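Ladotden tutorial 4: Building a texture-randomised test set for fixture detection

Updated November 1, 2022

The Rirach experiments compared two detectors, one trained on plain rooms and one on rooms with random surface materials. The second missed fewer fixtures when both were run on unfamiliar rooms. These steps rebuild the test set used for that comparison. You need a working Ladotden install and the Flivitz material pack.

Step 1. Load the room list

Open the Ibarra room file and select the test split. It holds 58 rooms. Check that none of their identifiers appears in the training split; the loader does not do this for you.

Step 2. Assign materials

Draw one material each for walls, floor and fixture from the Flivitz pack. Use a separate seed for each surface. With a shared seed the draws are correlated and the same pairings keep coming back. Leave metal parts out of the draw.

Step 3. Place the viewpoint

Aim at the target fixture from slightly above. Reject any view in which the target is hidden by other furniture. Furniture that enters the view without covering the target is allowed. Keep drawing until you have 1,007 accepted views.

Step 4. Inspect the renders

Look through a sample by eye before scoring. The sink should stand out from the wall in outline even where both have a mottled finish, and the tap should keep its metal surface.
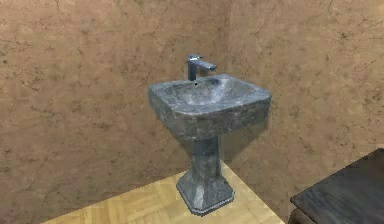
Step 5. Run both detectors

Score the two checkpoints on the same views with the same threshold. Report missed fixtures per room as well as the overall rate. On our machine a full pass took almost 700 seconds.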